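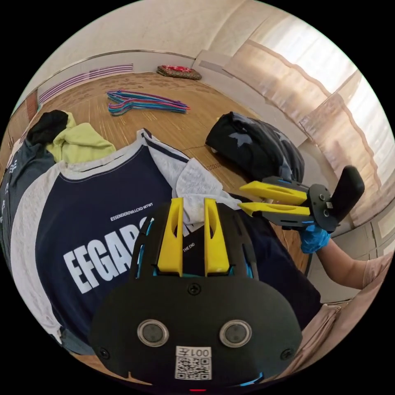

Datasets > Fashion & Textiles > Curnthorpe Runway Notes

# Curnthorpe Runway Notes

Hi! I'm Anouk Meijer, and this is the dataset I've been poking at in the evenings ever since my aunt Liesbeth handed me her notebooks. She spent years going to small fashion shows and awards nights and wrote down every outfit that came down the runway – hem length, main color, fabric if she could tell, and whether she liked it (she was not shy about that part). I typed it all up, and now it's a CSV.

## What's in it

There are 1588 rows, one per outfit, from 191 shows. The two files are:

- `outfits.csv` – the main table
- `shows.csv` – show name, label, season, venue, and whether it was an awards night

You join them on `show_id`. The columns you'll probably want first:

| column | what it means |
|---|---|
| `garment` | dress, coat, suit, separates, other |
| `hem` | above knee, knee, midi, floor, n/a |
| `color_main` | Liesbeth's word for it, lowercased |
| `fabric_guess` | blank if she didn't write one |
| `verdict` | 1 to 5, where 5 means she'd wear it home |
| `remark` | free text, lightly cleaned |

I left `color_main` messy on purpose. She has separate words for "mustard" and "old mustard" and I wasn't going to be the one to merge them. If you need tidy colors, `scripts/fold_colors.py` does a decent job.

## Labels

Jastusance and Serel turn up far more than anyone else, so please don't read this as a fair picture of who was showing. Liesbeth liked their cutting and kept getting invited back! Son is in there too, but only the spring shows. A label's name is spelled the way it was on the program.

## Known problems

- Fabric is guessed from a chair, often a chair in the back row. Treat it that way.
- Verdicts get kinder in the later notebooks. I haven't corrected for this and don't plan to.
- One notebook got soaked in a bag, and the remarks from it are patchy. Those rows have `damp = 1`.
- Model names are gone. I took them out before the first upload, along with anything about people in the audience.

## Loading it

```
import pandas as pd
outfits = pd.read_csv("outfits.csv", keep_default_na=False)
```

Keep that last bit in, or pandas will turn every "n/a" hem into a missing value and you'll lose the trouser suits (ask me how I found out).

## Changes

May: fixed the season on a batch of Serel shows and added the `damp` column.

## License

CC BY 4.0. Credit "Liesbeth Meijer, typed up by Anouk Meijer" and we'll both be happy.

Filed under: tabular, clothing, small data

**3 comments**

**hemline_h:** Is "midi" anything below the knee, or does it stop at the calf? I'm getting some odd overlaps with floor.

**anoukm:** Calf or a bit under. Ankle went into floor, and I should put that in the table, thanks!

**patternbox:** Used the remarks for a class on describing clothes. "Sleeves like wet envelopes" was a big hit.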